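Sarnton Pellero

Passive monitor controller with two speaker outputs

Overview
Specification
Downloads
Spares

The Pellero sits between an audio interface and one or two pairs of powered speakers. It gives you a level knob, a source switch, mono, dim and mute, and adds no gain of its own. There is no power supply and no driver to install.

The signal path is the same as in the earlier Purum, which it replaces. The changes are mechanical: the case is deeper, the sockets are now fixed to the rear panel instead of the circuit board, and the level control is a stepped switch. The Purum used a carbon potentiometer, and the two channels could drift apart at low settings. Each position on the Pellero's switch selects its own pair of fixed resistors, so left and right stay matched all the way down and any setting can be returned to exactly.

Inputs and outputs

Two balanced stereo inputs are provided on combination sockets, marked A and B. An unbalanced minijack input on the front panel is summed with B and is intended for a phone or laptop. Unplug it when it is not in use, as an open cable can pick up hum.

Speaker outputs 1 and 2 are on male XLR. Only one pair can be selected at a time. Output 2 has a trim on the underside of the case, so that a louder pair can be brought down to match the first. Set this with a small flat screwdriver before the unit is put in place.

Mono sums the two channels after the source switch. Dim lowers the output by a fixed amount, set by an internal link. The factory setting suits most speakers; the alternative is described in the manual.

Cable length

A passive controller raises the impedance seen by the cable that follows it. Keep the run from the Pellero to the speakers under 6 metres if you can. Longer runs will work, but there may be a slight loss at the top of the range, most noticeable with the knob near the middle. Run length on the input side is less important.

Specification

Type: passive, stepped attenuator
Inputs: 2 balanced stereo (combination), 1 unbalanced stereo (3.5 mm)
Outputs: 2 balanced stereo (XLR)
Attenuation range: 72 dB, plus full mute
Case: folded steel, black
Width: 342 mm
Power: none required
Part number: 539

In the box

Pellero controller, four adhesive feet, printed manual. Audio cables are not supplied. Rack ears are sold separately by Uddin, who also make the case, and will fit any Pellero or late Purum.

Notes for existing Purum owners

The rear panel layout has changed. Inputs are now on the left when seen from behind, and short looms made up for the Purum may not reach. The footswitch socket has been dropped. Units still under guarantee will be repaired as before, and spare knobs remain in stock until June.

The page and manual were revised on Thursday, January 23, 2020 to correct the wiring of the minijack input. Technical text by Samina Afridi.

Setting up

Turn the level fully down and press mute before connecting or removing a speaker cable. Set the output of the interface to its normal maximum, release mute, and bring the level up until the loudest passage you work with is comfortable at the listening position. 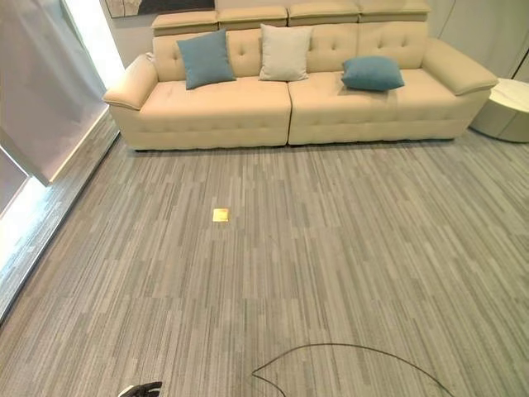
Make a note of that step number, then select output 2 and adjust the trim until both pairs sound equally loud.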